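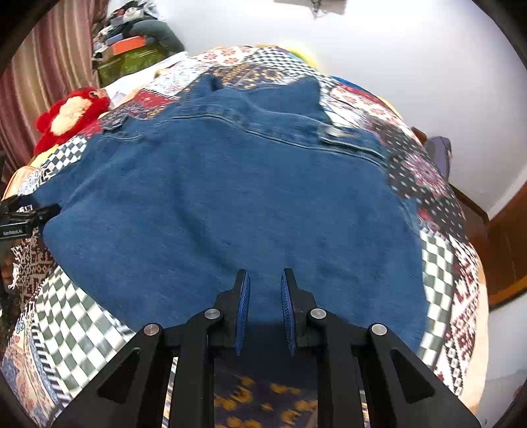 **How strong does a gripper need to be to handle clothes?**

Weaker than I thought. Most cloth weighs very little when you only lift one corner of it, and the hard part is closing on a thin edge without pushing it away. For heavy cloth, the pads matter more than the motor.

I have spent most of the winter finding that out, so I'm writing down where the build has got to. If you are new here: I am making a pair of small arms that can spread out and fold washing. They bolt to a plank, and the plank will sit along the side of a bed. I do the wiring and the software at home in Mololholm and anything noisy at the shared workshop in Floltness.

## The arms

Left and right are the same design, mirrored. The shoulder and elbow use Brarano motors with a belt between the motor and the joint. I had gears in the first version and they were too slack. With the arm straight out, you could move the tip up and down by the width of a finger, and that is no good if the tip is meant to land on a hem.

The belts are better. They do stretch a bit when new, so I ran both arms up and down overnight with a bag of rice hanging off the end, then tightened everything the next day. The left one needed it again a week later. The right one has been fine.

The encoders give 1000 counts per turn, which is plenty after the belt reduction. I had some trouble with the left elbow losing its place. I blamed the encoder, swapped it, and had the same trouble. It was the cable, which I had tied too tightly where it goes past the joint. There is now a loop of slack there, held with a strip of bicycle inner tube.

The controller is a Mikuš board, one for both arms. I don't love it. The connectors are very close together and the labels are on the underside, so once it is mounted you can't read them. I wrote my own on masking tape. But it has been reliable, and it stops the motors when the computer goes quiet, which mine does fairly often.

## Teaching it by hand

I am not writing the folds as fixed moves. I tried that in January with tea towels, and it worked as long as the towel was put down in exactly the right place. A shirt never lies the same way twice.

So now I do the handling myself with a hand-held gripper in each hand, and the recordings are what the arms will learn from. Working this way is slower than using your fingers. You have to come in square to the edge, close, check it has caught, and then move both hands together. My first attempts were poor because I kept rushing the second hand.

Denim is the thing I have done most of lately. It is stiff enough to stay where you put it, but a crease down the middle takes some shifting, and pulling from one corner mostly drags the whole piece across the bed. Holding one corner with the left gripper and working along with the right is the best way I have found. The stitched bands are easy to grip because they are thick. Plain flat areas are much harder, and for now I go for a seam or a corner whenever there is one.

I left the patchwork cover on the bed for these. Checks, dots, flowers and stripes are a lot to have behind the cloth, but a plain blue garment stands out well enough against them. I expect more trouble with the printed shirts. If it can't pick those out, I will record more of them on the same cover before I think about changing it.

A session is 40 minutes. After that my wrists get tired and I start making odd movements that I don't want in the recordings.

## Pads

For the ends of my own arms I have been trying different pad materials, cut to the same size and stuck on with double-sided tape so they can be swapped quickly:

- Smooth rubber from a jar opener. Good on cotton, slides on anything shiny.
- Foam. Grips well for a day, then goes flat.
- Ribbed silicone, ribs running across the finger. The best so far, and it holds denim at a low motor current.
- Sandpaper. Malou Holst suggested it. It grips everything and pulls threads out of jumpers, so I have taken it off again.

Malou has the bench beside mine at Floltness and has also lent me her belt tension gauge. I still owe her a packet of M3 screws.

## Cost so far

I said I would keep track. The total is now 1495 pounds, and almost half of it is the four Brarano motors. The plank was free. I haven't counted the broken encoder cable or the encoder that turned out to be fine, which is in a drawer as a spare.

## Still to do

The right wrist needs a stop so that it can't wind its own cable up. I have drawn one and will cut it next time I am in Floltness - it is just a tab and a screw.

I also need to fix the plank properly. Clamped to the bed frame it rocks when both arms reach out at once, and a mattress is no help because it sinks wherever you lean on it. I think the answer is two legs down to the floor at the front and a strap round the back.

After that I will try the arms on a single flat towel, one fold only. If it manages 5 in a row I'll move on to pillowcases and leave the denim for later. I've put the pad drawings in the parts folder, and the belt lengths are there too for the person who wrote to ask. The longer one is for the shoulder.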